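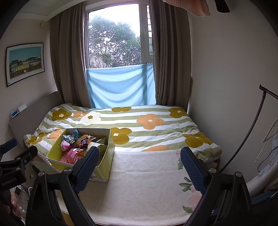 Spare room program: changes for hosts and guests

The spare room program enters its third year this spring, and several of the rules have changed. Hosts who signed up before September should read this item even if they have no guest at the moment, as the new terms apply to every listing.

The program matches people who have a bedroom standing free with people who need a place to stay for a short time. Most guests are relatives of patients at the Skollent clinic. Others are apprentices on a block course at Dudosmont, which has no housing of its own and is too far from the rail line for a daily trip. A stay can last from two nights to 11 weeks. Longer stays need a regular lease and are handled by the town housing office.

Last year the program arranged 173 stays. There are now 43 hosts on the list, most of them on the east side of town. The clinic is on the west side, and guests without a car have asked for rooms closer to it. If you live near Lorkik Street or the streets behind the water tower and have thought about hosting, please get in touch.

Payment. Hosts used to be paid at the end of each stay. From now on they will be paid every two weeks, by bank transfer only. Checks that have already been mailed can still be cashed. The most a host can receive in one year without filling out the extra tax form is 795 dollars. Anyone who expects to go over that should ask for the form early, as it takes the county a while to send it back.

Bedding. The old handbook asked for plain white sheets. That rule is gone. Any clean bedding in good shape is fine, patterned or not, and guests may bring their own. Hosts should provide two sets of sheets, one pillow per person and an extra blanket in winter. Sheets are changed once a week. For stays of more than two weeks, the guest does the laundry unless the two of you agree on something else. Write it down on the house sheet so there is no argument later.

The room. It must have a door that closes, a window that opens and a working smoke alarm in the room or right outside it. Small rooms are accepted. Please give the measurements in your listing, along with the size of the bed, and say whether there is a desk. The apprentices ask about desks more than anything else. Closets do not have to be cleared out completely, but guests need hanging space and at least one drawer.

Keys. Each guest gets a key of their own. Several hosts had been leaving one under a flowerpot, and the insurance does not cover that. Copies can be made at Zakharchenko Hardware and the program will pay the bill if you send in the receipt.

Kitchens. Use of the kitchen is still up to the host. If you would like the kitchen to yourself at certain hours, put the hours in the listing. Guests with early shifts or early clinic visits need to know before they book.

Home visits. New hosts get one visit before their first guest. It takes less than an hour, and you will be asked to sign the house sheet at the end. Current hosts will be visited again only if they have moved, changed rooms or had building work done.

Myroslav Marchuk has taken over the bookings and is at the desk in the library on weekday mornings. Please do not leave messages on the old phone line, which will be shut off at the end of the month. The new number is on the back page, together with the address for receipts.

Hosts who want to take a break can have their listing put on hold and do not need to reapply afterward. Tell Myroslav the dates and he will mark them on the calendar.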